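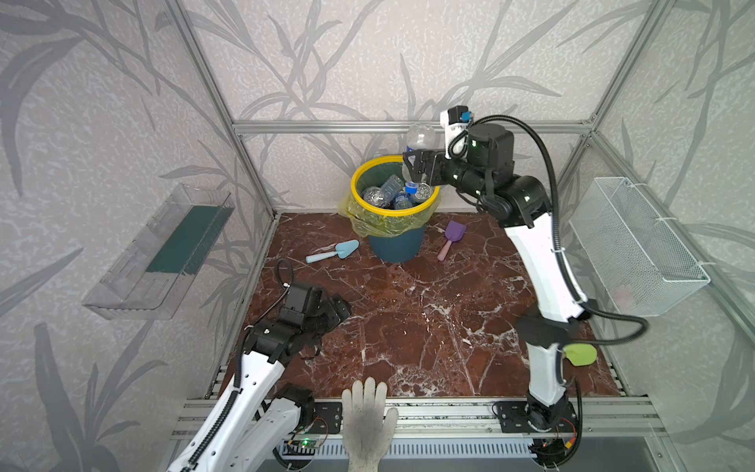
Bin with yellow rim and liner, bottles inside. Loose edge of the bag hangs over the left side.

Ticket 474
Product: Zorkstead bucket bin with clamp rim
Reported by: Štefánia Krajčí
Handled by: Edgars Paju
Status: Closed, parts sent

Fault as reported
Liner slips out from under the rim when the bin is more than half full of drinks bottles. Bag then drops into the bucket and has to be fished out by hand. Happens on the side opposite the surplus bag. Liners are Zido, size 121, bought separately.

09:10 EP
Asked whether the rim is pressed down all the way round before first use. Customer confirms it is, and that it clicks.

09:35 EP
Photo received. Surplus is bunched on one side. A thick fold under the rim can lift it slightly and reduce the grip elsewhere. Bottles are a mix of crushed and uncrushed. Whole bottles push the bag outwards as the level rises.

Advised:
Take the rim off and empty the bag.
Refit the liner with the surplus spread evenly round the bucket.
Press the rim down at opposite points, then work round.
Crush bottles and put the caps back on before binning.

14:20 SK
Refitted as described. Held for 2 fills, slipped on the third. Slip was smaller than before, one side only. Caps were on for most of the bottles.

14:50 EP
Asked for the gap between rim and bucket at the slipping side. Customer measures 3 mm. Should be closed. Rim is probably distorted. Not repairable.

15:05 EP
Replacement rim ordered from the Flultgate store, yellow, same fitting. Old rim need not be returned. Customer to keep using the current liners until the new rim is on, then report back if the fault persists.

Closed. Reopen under the same number.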